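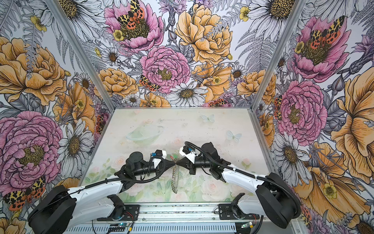 Wallpapering a tiny space is my favorite kind of decorating, and I will talk anyone into it who stands still long enough. Alcoves, the inside of a closet, a reading nook, the back of a bookcase, the little booth under the stairs – all of it. You can finish in a weekend, you can afford the paper you'd never buy for a whole living room, and you get to go wild. A busy floral on four big bedroom walls can wear you out, but wrap the same sort of thing around just three small walls, like the crowded flowers in the photo at the top, and it turns into a jewel box. I love it! So let's do one together, start to finish.

I learned all this the slow way, on a phone nook in my old apartment in Tinport that measured 33 inches across and had not one square corner. Everything below assumes a three-sided recess with an open front and ordinary paste-the-wall paper.

What you need

Paper (see the measuring part before you buy), ready-mixed paste, a roller and a small brush for edges, a plumb line or a long level, a plastic smoother, a snap-off knife with a whole pack of fresh blades, a metal straightedge, a soft pencil, a bucket, a sponge and a clean towel. I use Otar paste because the shop near me carries it and it slides nicely, but any paste that suits your paper is fine. Read the label on the roll. It takes a minute.

Get more blades than you think is sane. I snap off a section after every long cut. A blade that feels perfectly sharp in your fingers will still drag on damp paper and leave you a ragged edge right at eye level.

Measuring and buying

Measure the width of each wall and add them up. Measure the height in three places and write down the tallest number. Then find the pattern repeat on the label, which tells you how far down the roll you go before the design starts over.

Divide your total width by the width of the roll and round up. That's the number of drops. Each drop needs the full height, plus two inches at the top, two at the bottom, plus the repeat. Multiply it out and buy one roll more than the answer. Check that the batch numbers match on every roll before you leave the store. I once skipped this and have a closet with one wall that's very faintly greener than the others (I like it now, but I didn't then).

Getting the walls ready

Take off anything screwed to the walls. Fill the holes, let the filler dry all the way, sand with fine paper and wipe down the dust. If the walls are bare plaster or freshly filled, give them a coat of wallpaper primer and leave it overnight. Glossy paint needs a light sanding first or the paste has nothing to bite.

Run your hand over everything with your eyes shut. Really do it! You'll feel bumps you would never spot, and a thin paper will show every last one.

Deciding where the pattern starts

My friend Ye-seo Byun hangs paper for a living, and she spends longer on this step than on the hanging. The back wall is what people see first, so that's where the design has to sit right. Hold the roll up against it and slide it sideways until you like where the biggest flower or leaf lands. Sometimes it looks best dead center. Sometimes the middle of the pattern is a dull bit of stem and you're better off with two blooms either side.

Once you're happy, make a pencil mark at the edge of the roll, and use the plumb line to draw a straight line down from it. Trust the line. Don't trust the corner, the ceiling, the shelf or the door frame. 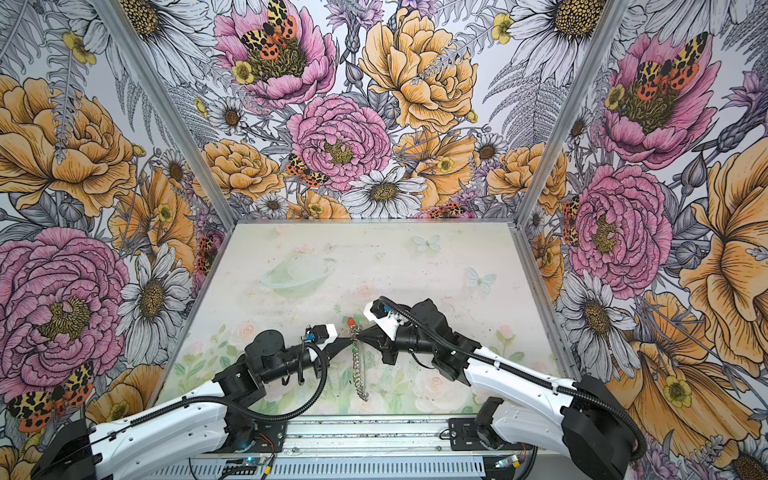
Scale is the next thing people ask me about, usually with a worried face. Can you put a big print in a small space? Yes, please do! A small, even pattern goes fuzzy from across the room, while a large one reads clearly and makes the walls feel further off. Big botanicals carried over the left, back and right sides, as in this second photo, wrap around you in a way no single feature wall can. Notice the surface at the bottom, too. It has artwork of its own, but in pale pastels, and I think that's a lovely way to go if you want a patterned shelf or desktop in your nook. Let one pattern be the loud one and keep the other soft. When Ro-un Pyo redid her hallway nook in Clallidura, a huge leafy design, she tried a dark tiled top with it and swapped that for a washed-out pink print the same week.

Hanging the back wall

Cut your first drop with the extra at both ends. Roll paste onto the wall, a little wider than the strip, and use the brush to get right up into the edges. Most bubbles I see are really dry patches at the top.

Start at the top and let the extra two inches ride up past the line. Line up the long edge with your pencil mark, then smooth from the middle outward with light strokes. If it drifts, peel it back and go again. Paste gives you more time than you'd guess, so breathe.

Match the second drop to the first at eye level, then work up and down from there. Slide the edges together until they just kiss. Don't overlap them and don't stretch the paper to close a gap – it shrinks as it dries and the gap comes back wider.

Turning the corners

Corners scare everyone, and they are so satisfying once you get the trick. Never try to fold a full-width strip around an inside corner. It'll pull away as it dries and leave you with a hollow curve.

Measure from your last drop to the corner at the top, middle and bottom. Take the widest number, add half an inch, and cut the strip to that width. Hang it so the extra half inch wraps onto the side wall, and press it firmly into the corner with the smoother.

Now take the leftover piece and draw a new plumb line on the side wall for it. Hang it to the line, letting its cut edge run over that half-inch wrap, right into the corner. You'll lose a sliver of pattern there. In a dense floral your eye skips straight over it. On stripes or a tight geometric you'll see it, so for a first nook I'd pick leaves and petals every time.

If you're using vinyl, put a thin line of overlap adhesive under that seam, as regular paste won't hold vinyl to vinyl.

Trimming the front edge

The open edge is where hands and sleeves brush past, and it's the part that lifts first. Stop the paper an eighth of an inch short of the edge and run a bead of clear matte sealant down it, or cover it with a slim strip of molding. I've done both. Molding looks more finished and takes an extra afternoon, mostly because of the miter cuts.

For the top and bottom, crease the paper into the angle with the back of the smoother, hold the straightedge tight against the crease and cut along it. Move the straightedge, not the knife: leave the blade in the paper while you shift along and the cut stays in one piece.

Sponge off stray paste while it's wet, with clean water, and pat dry with the towel. Rinse the sponge far more often than seems needed.

While it dries

Keep the windows shut and the heat low for a day. My first nook went up in November with a radiator going full blast next to it, and two seams had opened by breakfast. If one does lift on you, work a bit of paste behind it with a small artist's brush and press it flat.

You may see bubbles in the first few hours. Leave them alone and most will pull flat overnight. Any that are still there the next day can be slit with a fresh blade along a line in the pattern, fed a dab of paste and smoothed down.

Save the offcuts! They line drawers, cover notebooks and patch the spot where somebody will one day bash the wall with a vacuum cleaner. Roll them loosely, pattern side in, and write the batch number on the back.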